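Tultness opens its two-arm lab to visitors

September 22, 2026 - Posted in News, Events

Tultness will open its automation lab to the public for one day in October. Doors at 10, last entry at 4. Free, but you need a ticket - 600 available, 32 per time slot.

On show: the Cliltavance program, paired robot arms learning to work with everyday objects. Visitors get to watch full runs and talk to the people doing the programing. The music station is one of the stops, two arms at a light blue music stand with a metronome and printed sheets on the table.

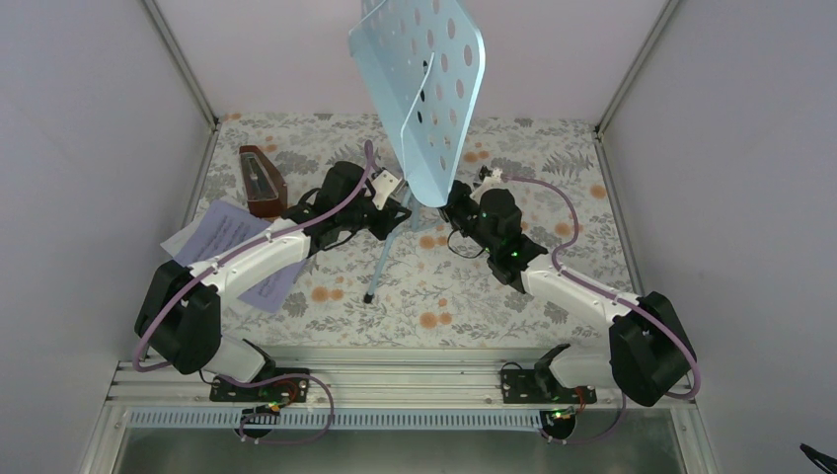

What else is on

Short talks in the front hall, every hour. Parts table from Nestel, our hardware supplier, with spare joints you can pick up and turn by hand. School groups welcome, mornings only please.

"People ask us what the arms do all day. Come and look," said Brayan Londoño, lab lead at Tultness. "Setting up a stand is easy for you and me. For two arms it's a lot of small decisions, and they have to agree on all of them."

Getting here

2775 Sotelo Avenue, side entrance. Bus 67 stops out front. Parking is limited - take the bus if you can. Tickets and press passes thru the events page, press should sign up seperately.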